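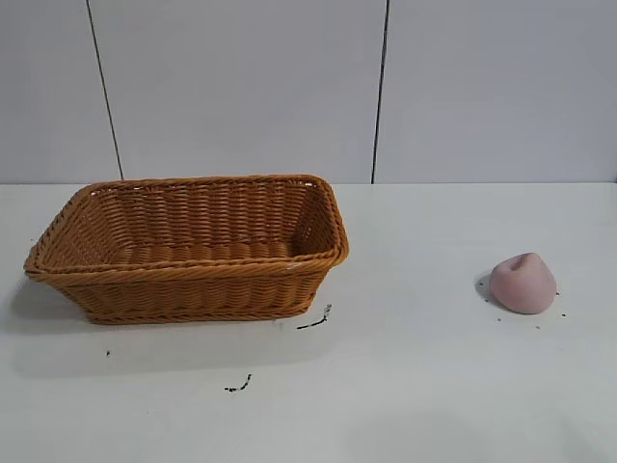 Samira Nasrallah says a low basket with an open top gets used every day and a deep one with a lid gets used twice a year. She has been saying it since we lived on Betwood, and I have come around to her view.

Baskets and Trays, July

I have cleaned the shelf in the hall closet and am deciding what stays.

Shallow basket, brown weave, rounded corners. The rim is a thick twisted braid that goes all the way around, and the sides flare out a little. Empty here, with the small pink piece off to the right on the white table.

The floor of the basket is woven in ridges that run side by side. Crumbs get down between them. I turn it over the sink and tap the bottom, then go along the ridges with a dry paintbrush. A vacuum with the brush end works too, on low.

There is a thinner braid at the bottom edge, where the basket meets the table. On older baskets I check that one first. It takes the wear when a basket is dragged across a shelf, and once it opens up the stakes start to poke through.

I bought it at the Horkgate market for 5 dollars. The seller had a stack of them and did not know what they were made of. I can't tell either. Real rattan and the synthetic kind look much alike to me in this color, so I treat it as the real thing and keep it off the radiator.

It has held mail, bread rolls, clothespins and, for most of last winter, gloves. Mail was the best use. A letter lies flat in it and you can see what is there without digging. Bread was fine with a cloth under it. Clothespins were a mistake – they catch in the weave.

It stays. I plan to put it by the front door again. The two lidded ones from McIntyre are going to the church sale, and I will add them to this page before they go.

Comments (4)

Colton Kowalchuk
Do you wash yours? Mine smells like the basement.

Ysaline Brunet
Colton, damp cloth and a drop of dish soap, then outside in the shade till evening. Don't soak it.

Olanrewaju Nwachukwu
We keep onions in one like this. The skins get everywhere but the onions last. I line it with newspaper and change it when I think of it.

Jade Bergeron
If the lidded ones don't sell I would take the smaller one for yarn. I can pick it up after 6 in the evening.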